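PRESS RELEASE

For release in January

Flovville shared workshop presents Okska, a two-armed robot table for learning to handle soft bags

FLOVVILLE. The members of the Flovville shared workshop are glad to announce that their robot table Okska is now open for visits and for common work. Okska has 2 robot arms, each with a black hand with fingers, and the arms work together on one table. The project was built in the evenings by members of the workshop, who have different professions and mostly did not work with robots before.

The subject of Okska is soft things. A hard box keeps its shape when a hand takes it. A bag does not do this. It folds, it hangs down, the strap moves to another place, and the hand must find it again. The members chose bags for the first year because everybody has some at home and because the sewing group of the workshop could give advice about seams, straps and closures.

How the table is made

The arms stand side by side at one edge of the table and reach over it from the same direction. The table has a white top with a marble pattern. Behind it hangs a printed backdrop of a living room, with a television, a floor lamp, a window and a sofa with cushions. The group wished that the robot would see something like a home behind its work, and a print can be changed in a few minutes when another room is wanted.

The hands wear black gloves. There are small cameras at the wrists, and one more camera looks at the whole table from a fixed place. The wrist cameras are important for straps, which from far away can be difficult to separate from the bag. The cables of the arms go outside of the white shells, so a member who repairs something can follow each cable with the eyes. This is not the most beautiful solution, but it was asked for by the people who do the repairs.

The software for the table has the name Bratu. It records the movement of both arms and puts it together with the pictures from the cameras, so that one attempt can be watched again from every side. Bratu was written in the workshop and is adapted when a member finds a problem. Up to now it has stored 391 attempts with bags, both good and bad. The bad ones are kept on purpose and receive a short note in words about what went wrong.

Work with a gray bag and its strap 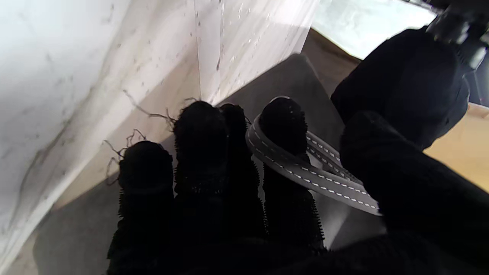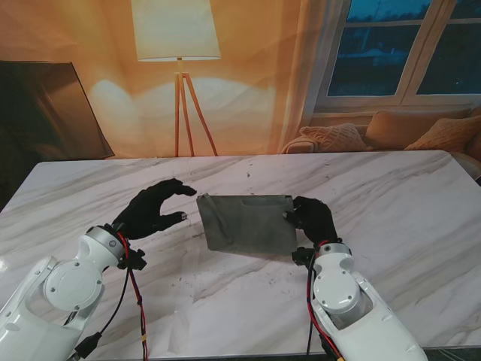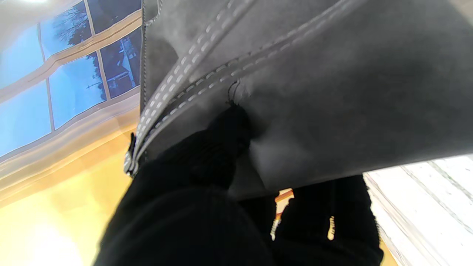
What was learned until now

The first lesson was about stitching. A strap with white stitches on a gray band is much easier to find in the wrist pictures than a strap of one color. For this reason the members first practice with bags that have visible stitching, and only later go to plain ones. The plain ones remain difficult, and the group does not want to promise a date for them.

The second lesson was about the gloves. They collect fibers and small threads. A loose thread near a fingertip can look like part of a strap to the software, and Bratu made this mistake several times in the autumn. Now the gloves are checked with a piece of sticky tape before each evening of work. The rule is written on a paper beside the power switch.

The third lesson concerns the two hands together. In the beginning the members planned every movement for one hand, and the other waited. With a soft bag this gave poor results. The present plan is that one hand holds a side or a corner while the other looks for the strap. The timing between the hands is still set by a person, and to make this better is the main task for the spring.

Costs and parts

The workshop gave 4000 from its building fund for the project, and this sum is spent. It paid for the table, the brackets at the wrists, the cameras, the printed backdrop and a stock of gloves. The arms and the hands were bought earlier with separate money and were already used in another project of the workshop. Members brought the bags from home.

The drawings of the brackets and a list of parts can be read on paper in the workshop. A digital version is in preparation and will be given without charge to other workshops that ask for it. The first of them will be the shared workshop in Flillitz, which plans to build a similar table with one arm and has already sent a long list of questions.

Visits

The table can be seen in the evening from 6 p.m. when the workshop is open. Visitors may bring a soft bag of their own. It should be empty and clean, and it should not have sharp metal parts, as these can cut the gloves. Children are welcome together with an adult. During movement of the arms everybody stays behind the yellow line on the floor.

About the Flovville shared workshop

The Flovville shared workshop has 61 members and rooms for wood, metal, sewing and electronics. It is paid by the fees of its members. New members can apply at the front desk, and knowledge of robots is not required to join the Okska group.

Contact for the press: front desk of the Flovville shared workshop, during opening hours.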